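Chapter 8
Surfaces, Coverings and Joints

8.1 Scope of the Chapter

A work surface has two parts that are specified separately: the base, which carries the load, and the covering, which meets the object being worked on. Chapter 7 dealt with bases. The present chapter deals with coverings, and in particular with coverings supplied in sections and joined on site. Floors are treated only where the same rules apply to them.

After working through the chapter, the reader should be able to choose a covering for a given task, lay out the sections on a drawing, place the joints, and state the flatness that can be expected of the finished surface.

8.2 Terms

Covering: any sheet, mat or coating laid over a base and not counted toward its strength.

Section: one piece of a covering as delivered.

Joint: the line along which two sections meet. A joint may be butted, lapped, taped or interlocked.

Seam: the visible trace of a joint on the finished surface. Every seam marks a joint, but a filled or coated joint may leave no seam.

Crease: a line in a section caused by folding or rolling. A crease is not a joint and should not be shown as one on a drawing.

Step: the difference in height between two sections, measured across a joint.

8.3 Full Sheets and Sections

A full sheet has no joints and therefore no steps. It is also hard to move, and damage at one point usually means replacing the whole piece. Sections are easier to carry and store. Their cost lies in the joints, which collect dirt and open under side loads.

Samir and Yeoh compared the two methods in the Duven workshop, a single room with 46 benches. Half of the benches were covered with full sheets and half with sections 500 mm square. Rania Samir recorded the steps and Sutrisno Yeoh the repair times. Over one year the sections needed 111 repairs, most of them at corners where four pieces met. The full sheets needed fewer, but each repair took a bench out of use for longer. The results are given in Table 8.2 and are used again in the Westaleo problem at the end of the chapter.

8.4 Color and Finish

Pale, matte coverings are common where small parts are handled. A matte finish scatters light and reduces glare. It does not hide seams, which can still be read as faint straight lines across a light gray surface.

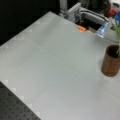 8.5 Placing the Joints

Joints are placed after the working area has been marked on the drawing. The following rules apply to square and rectangular sections.

1. Keep joints out of the area where parts are set down or measured.

2. Start from the longest straight edge of the base and lay whole sections first. Cut sections go on the opposite side.

3. Do not leave a cut strip narrower than one quarter of a section.

4. Where the base itself has a joint, offset the covering joint from it. The Ouazzani layout, described in Section 8.7, is the one exception.

5. Trim interlocking tabs along an outer edge only if the edge will be fitted with a border strip. Untrimmed tabs should be kept inside the line of the base.

Steps are checked with a straightedge and feeler gauge once the covering has rested overnight. Limits for each class of work are listed in Table 8.3.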